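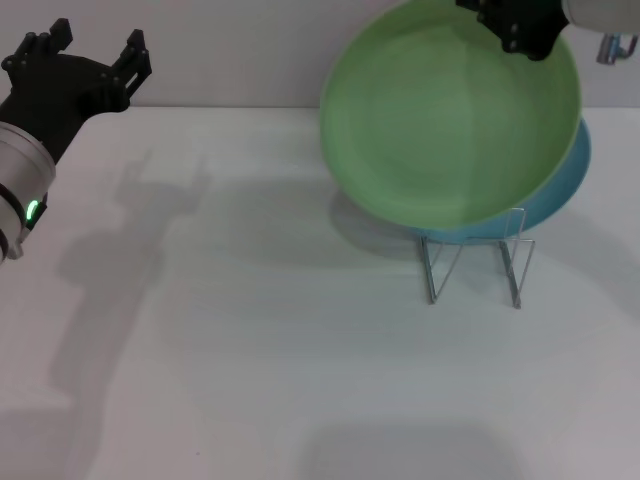
Vol. 2, p. 523

Figure 1. A wide green bowl tipped nearly upright, light blue bowl of similar shape behind it, offset to the right and below.

3. Bowls in the shared kitchen

3.1 What was kept and where

Bowls were the hardest group to sort into types. Plates stack, mugs hang, lids go missing. Bowls do a bit of everything, and in the Judidura kitchens they were used for mixing, for salad, for washing grapes, for proving dough, once for soaking a shirt collar. We coded each bowl by its last recorded use and by where it was put away afterwards. Both codes were done twice, first by Obeidat and then by Seol, with disagreements talked through at the end of the week.

Wide shallow bowls (Type B in the coding sheet) gave the most trouble. They take up a whole shelf if laid flat singly, so most households nest them. But a nested pair of similar size has to be lifted as a pair and then parted, and people at the Mirkimis site complained about this more than about anything else in the cupboard. Several had gone over to standing them on edge, one behind the other, like plates in a rack. Fig. 1 shows two bowls with the front one close to upright. The pale green inside faces forward and covers most of its neighbour, and only a band of blue shows down the right side and along the lower edge.

Colour mattered more than we expected. In the June interviews people almost never named a bowl by size. It was "the green one", "the blue", "mum's yellow". Where two bowls had much the same shape the colour was the only name they had, and a thin strip of it was enough to find the right one. One respondent at Mirkimis:

"I dont look at the bowl, I look for a bit of blue sticking out. If I can see blue I know where I am."

Kitchens with all-white sets did worse here. More lifting, more putting back, more bowls left out on the side till the next meal.

3.2 Standing and nesting compared

Diary entries were kept in both kitchens, 4,000 in all once duplicates had been taken out. Of these, 900 mention a bowl being put away and 523 give the position as well (flat, nested, on edge, other). The rest just say "away", or name the cupboard. We have not tried to guess the missing ones.

On edge was prefered for wide shallow bowls used daily. Nested was prefered for deep bowls, and for anything used less than once a week. Mixed stacks – a deep bowl with a shallow one sat on top – were common but were nearly always described as temporary, even where the diary shows the same stack there a fortnight later. We coded these as nested.

Reasons given for standing bowls up: easier to take one hold of the rim, no parting of pairs, drips run off, can see what is there. Reasons against: they roll, they slide forward, the small ones vanish behind the big ones. Rolling came up again and again. Figueiredo (the second supplier of racks, see Section 2) fitted a taller back bar half way through, and rolling is mentioned less after that, though by then some people had put a folded tea towel along the bottom and the two changes can't be pulled apart from the diaries alone.

The rim deserves a note. A wide bowl stood on edge offers its top rim to the hand, and respondents spoke of picking up "by the lip" or "by the top". Flat bowls in a nest were taken from underneath, or by two sides. Chips were logged only at the Trirnetti follow-up so we can't say which way is kinder to the bowl.

3.3 Limits

Two kitchens only, both shared, both with more people than cupboards. Bowl material was not recorded consistently – early sheets have a box for it and later ones don't – so weight is left out of the comparison altogether. The position codes say where a bowl ended up, not how long it took to get there. Diaries closed on November 10, 2023 and anything posted after that was set aside unread. Coding sheets are held by Nadine Obeidat, interview notes by Jae-hoon Seol.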